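Bavow: manual de puesta en marcha
4. Configuración de la cámara de muñeca y del planificador de agarre

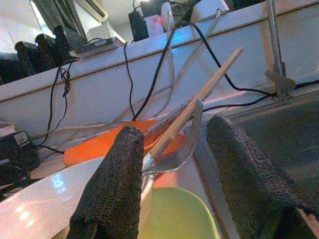
Esta sección se aplica a la versión 2 del módulo de percepción y da por hecho que ya se ha completado la sección 3 (calibración de juntas). Si el brazo se ha desmontado de su base desde la última calibración, repita antes la sección 3.

4.1 Antes de empezar

Compruebe que el servicio Cerley está en ejecución en el equipo de control. Cerley recibe el vídeo de la cámara de muñeca, lo sincroniza con las posiciones de las juntas y publica el resultado para el planificador. Sin Cerley activo, Bavow arranca en modo ciego y solo admite trayectorias grabadas.

El brazo debe estar en posición de reposo, con la pinza abierta y la parada de emergencia al alcance de la mano.

PRECAUCIÓN: No introduzca las manos en el área de trabajo mientras el indicador de estado del panel muestre «Planificando» o «Ejecutando». En ambos estados el brazo puede iniciar un movimiento sin aviso.

4.2 Conexión de la cámara

1. Abra el panel de Bavow y vaya a Dispositivos > Cámaras.
2. Pulse Buscar. La cámara de muñeca aparece en la lista con el nombre que se le asignó en la instalación.
3. Selecciónela y pulse Vincular a pinza.
4. Espere a que el estado pase de «Pendiente» a «Vinculada». Puede tardar unos 44 segundos la primera vez.
5. Abra la vista previa. Los dedos de la pinza tienen que verse dentro de la imagen. Si no aparecen, revise la orientación del soporte antes de continuar.

Nota: el puerto predeterminado de Cerley es el 447. Si otro servicio lo ocupa, cámbielo en el archivo cerley.conf y reinicie el equipo. El panel no detecta el cambio en caliente.

4.3 Máscara de los dedos

El módulo de percepción debe ignorar los píxeles que corresponden a la propia pinza. De lo contrario, el planificador los interpreta como un obstáculo pegado al objeto y rechaza todos los agarres.

1. En Percepción > Máscara, pulse Capturar con la pinza abierta.
2. Cierre la pinza desde el control manual y pulse Capturar de nuevo.
3. Pulse Generar. El contorno calculado se superpone a la vista previa.
4. Mueva la pinza despacio entre los dos extremos y compruebe que el contorno acompaña a los dedos.
5. Guarde la máscara.

Las fundas de malla modifican el contorno de los dedos. Genere una máscara nueva cada vez que las cambie o las recoloque.

4.4 Utensilios de mango largo

Los utensilios de cocina con cabeza metálica y mango de madera requieren un ajuste aparte. El metal produce reflejos, y la segmentación automática tiende a separar la cabeza y el mango en dos objetos distintos.

1. En Percepción > Objetos, cree una clase nueva o importe la biblioteca Hidayat.
2. Active Unir partes contiguas.
3. Baje la sensibilidad a brillos hasta que el borde de la cabeza deje de parpadear en la vista previa.
4. En Planificador > Agarre, elija Mango como zona preferente.
5. Active Comprobar extremo libre. El planificador tendrá en cuenta toda la longitud del utensilio al calcular la retirada, incluida la parte que sobresale por encima de los dedos.

Si hay platos o cuencos debajo del utensilio, regístrelos como Apoyo y no como Objeto. Un apoyo se puede rozar a baja velocidad; un objeto obliga a mantener la distancia mínima de seguridad, y en ese caso es frecuente que no se encuentre solución.

4.5 Zonas excluidas

Los cables colgantes no se detectan de forma fiable. Delimite a mano cualquier zona donde los haya: Planificador > Zonas > Nueva, y arrastre las esquinas del volumen sobre la vista 3D. Haga lo mismo con postes, abrazaderas y estantes situados detrás del área de trabajo.

PRECAUCIÓN: Las zonas excluidas no se aplican en control manual.

4.6 Mensajes frecuentes

«Sin marco de referencia»: Cerley no recibe las posiciones de las juntas. Compruebe el puerto.

«Máscara caducada»: se ha cambiado la configuración de la pinza. Repita 4.3.

«Agarre ambiguo»: hay más de un candidato con la misma puntuación. Seleccione uno en la vista previa o cambie la zona preferente.

Para exportar los registros al soporte de Madari, use Ayuda > Exportar diagnóstico.

Última revisión de esta sección: 10/7/21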